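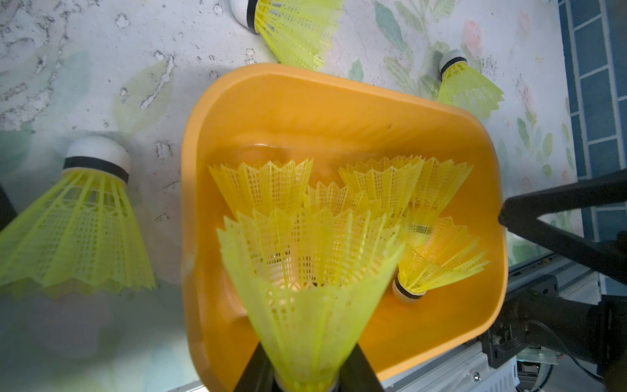 Corkent Two-Arm Sorting Station: Data Card

Version of 12/21/24. Replaces the July card.

Summary

The Corkent station is a bench-scale kit offered to laboratories and training centers by Burkus. This card covers the sample recordings supplied with the kit. The task is named Tosh: pick up shuttlecocks from a printed mat and place them in a bin. The set holds 1747 episodes, of which 644 carry written labels for each grasp.
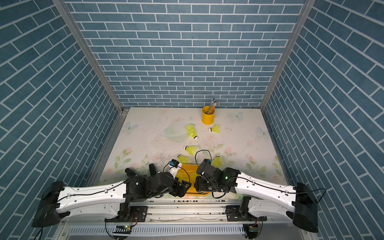
Maintained by: Burkus Evaluation Kits, Data Services Department

Work area

Both arms are carried on an aluminum rail at the front of an enclosed cell. The walls are covered in a blue brick print and the mat has a floral pattern with butterflies. A yellow container of pencils stands toward the back of the mat and is not part of the task. Users who replace the mat or wall covering should record the change in the site notes before comparing results with ours.

Shuttlecocks are yellow with open plastic skirts. The skirt gives under light pressure and the base does not, so grasp force should be set separately for each.

Views

Recordings include wrist views and views of the whole cell. Episodes are stored at 10 frames per second and are indexed by episode number. Labels are held in a separate file under the same number. 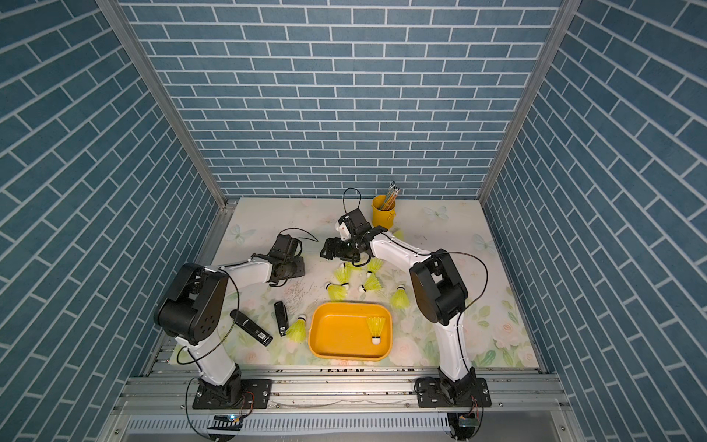

Babatunde Iyamu
Data Release Lead

Known limits

Shuttlecocks may lie close together or partly under a gripper, and labels for such grasps are less reliable. Small specks on the mat have not been removed from the recordings. Other objects may also be present on the mat; they are unlabeled.

Access

The sample set is included in the purchase price. A further 800 episodes are available under the Stirero support plan. Requests must come from the registered contact at the licensed site and should give the kit serial number. Redistribution outside that site requires written consent.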